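Home | Forums | Local Government | Members | Search

Prondovdale Civic Forum > Council and Elections

Councilor changing parties after the September meeting

ward_observer
Posted 28 September 2023

The council office has confirmed that one of the members elected on the Branel Alliance list will sit with the Residents' Union from the next session. The notice is two paragraphs long and gives no reason. I would ask members to consider whether a councilor elected on a party list should keep the seat after leaving that party. My own view is that the seat should be returned.

Replies

millrace17

The standing orders do not support that view. A seat in Prondovdale is held by the person elected. The party has no claim to it once the result has been declared. The Alliance was content with this rule when it gained a member by the same route in the last term.

ward_observer

I accept that the rule permits it. My question concerned whether the rule is a good one. The ward was decided by fewer than 800 votes, and many of those residents voted for the list without knowing the candidate.

Naidu_Road_Tenant

I live in the ward in question. The councilor attended our tenants' meetings regularly and has answered every letter I have sent. I voted for the person and would do so again under either party. I do not wish to be represented by a replacement chosen at party headquarters.
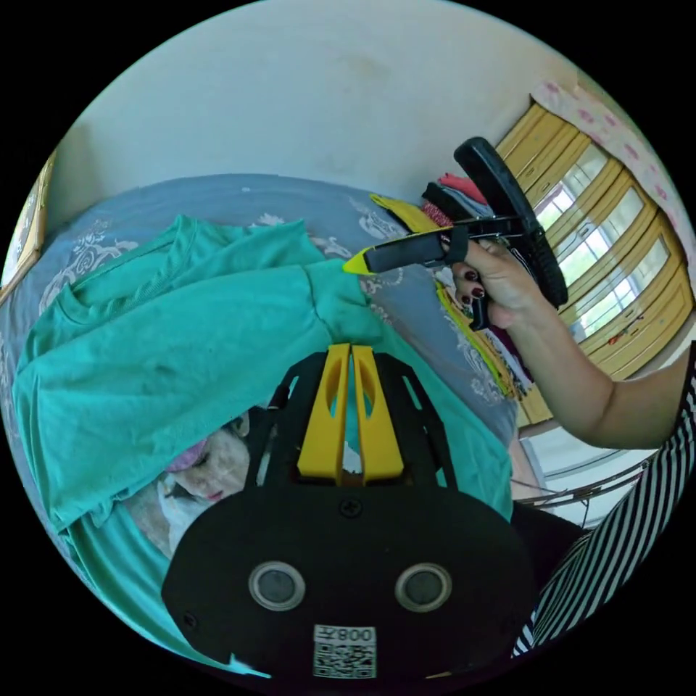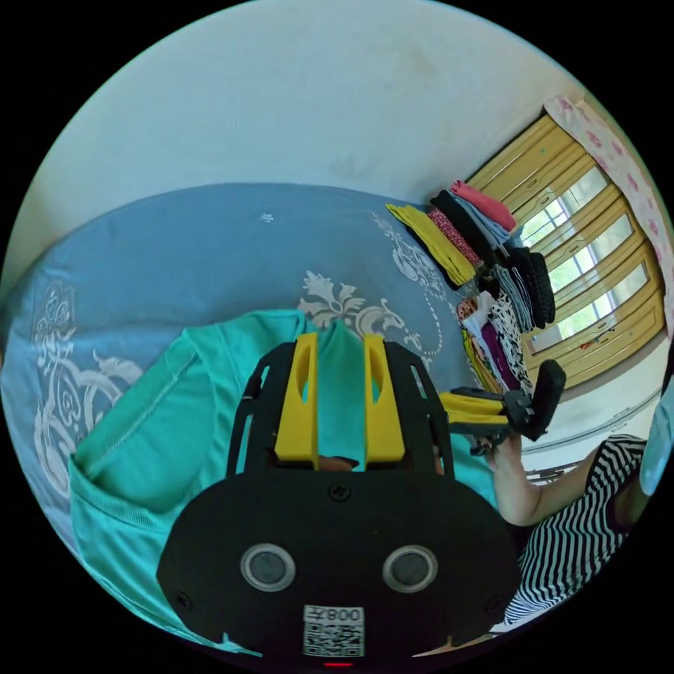
I would add that the Alliance had notice of the dispute over the Stenex depot lease. Three members asked for a free vote on the lease and were refused. It is difficult to present the departure as a surprise.

quiet_bench

The previous post states as fact something that has not been established. The minutes record a request for a free vote. They do not record a refusal. The item was deferred to the next session.

Naidu_Road_Tenant

I stand corrected on the minutes. The deferral had the same effect for those of us who live beside the depot.

millrace17

On the practical side, the change leaves the Alliance with seven of the 15 seats. It can no longer pass the budget without support from another group. I expect that this concerns the leadership more than any question of principle.

ward_observer

That may be so, but it strengthens the case for a by-election. If one resignation can alter the budget, the voters should be asked. I intend to submit a written question before the next session and would welcome suggestions on the wording.

quiet_bench

I would oppose a by-election on grounds of cost, though I have no objection to the question being put. Please ask also whether the member will keep the planning seat, as the notice does not say.

Share (3) | Comments (9)

Related threads
Stenex depot lease: where to read the papers
How to submit a written question to the council
Draft budget: dates for public comment
Ward boundaries and the Naidu Road estate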